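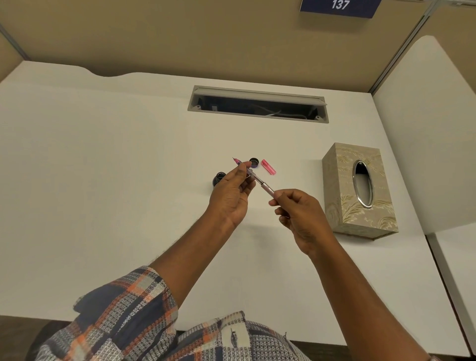

*Photo: Nouhaila Saber, head camera, pen refill task*

March, notebook 2, after lunch

OK, so the pen task is in! I wanted something fiddly with two hands where the objects are small and see-through, and a fountain pen is about as mean as it gets (clear pink plastic, and you can still make out the darker inside part through the barrel). Ink bottle behind the left hand, cap off, pen cap next to it on the desk.

We did 17 takes today and I threw out 2 where my head drifted and the nib went out of view. Note to self: chin down, and look at the pen before reaching for anything.

The result I care about is the hand tracker. Radka's new version fuses the last 8 frames before it commits to a fingertip position, and on the twisting part it holds on much better than the old one, which kept swapping my right thumb and index finger. On the barrel itself it's still shaky – the depth guess goes straight through the plastic and lands on the desk. Mohcine thinks we should stop asking for depth there and just infer the pen from the grip. I'm half convinced. Try 16 frames first, it's a one-line change.

Labeling: Ayman and I disagree on where "unscrew" starts. He says first contact of the second hand, I say first rotation. For now I'm using mine and writing his down in the notes column, so we can rerun either way.

To do: ask Bouchra if the Getia server has room for the raw video, rerun the old tracker on the same takes, and wash my hands properly before touching the keyboard again.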